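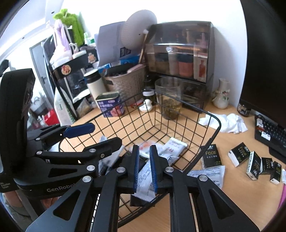 ¿Cuántos artículos distintos conviene guardar en una sola cesta de escritorio? Los que se distingan desde arriba sin mover los de encima; con sobres y paquetes pequeños, el límite llega antes de que la cesta esté llena.

Notas para la charla. Orden de consumibles en el puesto. Sala pequeña, 17 minutos más preguntas.

Apertura. No saludar dos veces. Entrar directamente con el problema: los envases blandos no apilan. Una caja rígida conserva su huella en la superficie; un sobre de plástico se dobla, resbala y acaba tapando lo que tiene detrás. Decir la palabra «huella» y definirla una vez – superficie ocupada en planta.

Punto 1. La cesta de alambre. Ventajas: se ve el contenido a través de la malla, no acumula polvo en el fondo, pesa poco. Inconveniente: las esquinas dentadas de los sobres se enganchan en la rejilla. En el ensayo de Cedero medimos 442 operaciones de guardar y sacar; los enganches se concentraron en los sobres largos colocados en diagonal. Colocados de canto, con el cierre hacia arriba, casi desaparecieron. Dar el dato y seguir.

Punto 2. Secuencia. Primero vaciar la superficie por familias: pañuelos con pañuelos, sobres con sobres, cajitas aparte. Después, lo rígido al fondo y contra las paredes. Los sobres, al final y delante. Los paquetes de pañuelos funcionan bien como separadores si están sin empezar; una vez abiertos pierden cuerpo y se vencen.

Pausa. Beber agua. Preguntar a la sala quién tiene una cesta así en su mesa.

Punto 3. Orientación del texto. El nombre del producto debe leerse desde la silla. Si el código de barras mira hacia arriba, el sobre está al revés para el usuario, aunque esté bien para el inventario. Radach y Nimex etiquetan al revés una de la otra: comentarlo solo si queda tiempo. 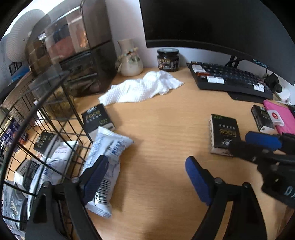
Reginald Ambrose objetó, al leer el borrador, que las familias importan menos que la frecuencia de uso, y que él pondría delante lo que se toca a diario aunque quede mezclado. Responder que ambos criterios son compatibles hasta unas 40 piezas por puesto – a partir de ahí hace falta una segunda cesta.

Punto 4. Reposición. Revisar en junio las cantidades de Ostrowski; la hoja antigua decía 700 sobres y mezclaba dos formatos. No proyectar la tabla.

Preguntas previsibles: tapas (no, impiden ver el nivel), divisores de cartón (sí, altura inferior al borde). Para medidas de cesta, remitir a Booker Tillman, primera fila.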